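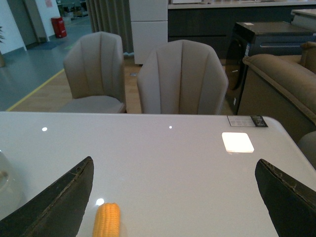
April, 7:40 in the evening

Picked up where I left off on the gripper. Goal for tonight was the finger pads and the close speed, then a few grasps on the corn if there was time.

Pads first. The dark facing on the fingers is scuffed and the inner edge on the left one is starting to fray. I was going to replace both and then didn't, as the new strip in the Virley drawer is a millimeter thicker and I'd have to redo the zero. Leaving the old ones on until they slip. Trimmed nothing.

Zero check: closed fully, no gap of light at the tips, small gap at the root. Same as last month. The root gap is in the printed bracket and I'm not chasing it.

Close speed was set to 3,000 in the config, which is whatever unit the Kandasamy board uses. Their sheet says counts per second in one table and something else in the next. Dropped it to 500 and it stopped knocking the cob over before the second finger arrived. At 500 it's slow but fine. Tried a value in between and it was jerky near the end of travel, probably the gain and not the speed. Put it back to 500 and left a note in the config.

Wrist camera. The table is glossy white and the ceiling light comes back off it as a big bright patch on the right side, plus a few small dots. The yellow threshold ignores the patch as long as auto exposure is off. With auto exposure on, the corn goes dull when the patch is large and the mask breaks into pieces along the rows of kernels. Locked exposure by hand. Didn't write the value down, it's in the saved profile called grivness2.

There's also a highlight just past the tip of the cob. The mask sometimes grew to include it and then the center came out too far forward. Added a saturation floor, which fixed it on the saved images. Not tested live with the curtain moved.

Grasps. Started with the cob pointing away, fingers open wide on both sides. The approach comes in a little right of where it should, so the cob sits left of center between the fingers. The left finger touches first and pushes the cob over until the right one catches up. It gets held anyway, but that would be bad with anything that can't slide. I think it's the camera offset, as the mount was off and on again last week. Measured the mount with calipers and it's 2 mm out from the drawing. Changed the offset in the Uvov script, not in the main one. Must copy it across.

Log stopped at frame 1,221 because the disk was full. Cleared the old runs from February. Anyone who wanted those, sorry, they're gone.

Next:
redo the hand-eye calibration instead of patching the offset
cob turned sideways
check the left finger screw, it felt loose at the end
matte sheet for the table, if the glare is still a nuisance
order thinner strip for the pads

Powered down 10:15. Arm is parked folded, e-stop pressed in.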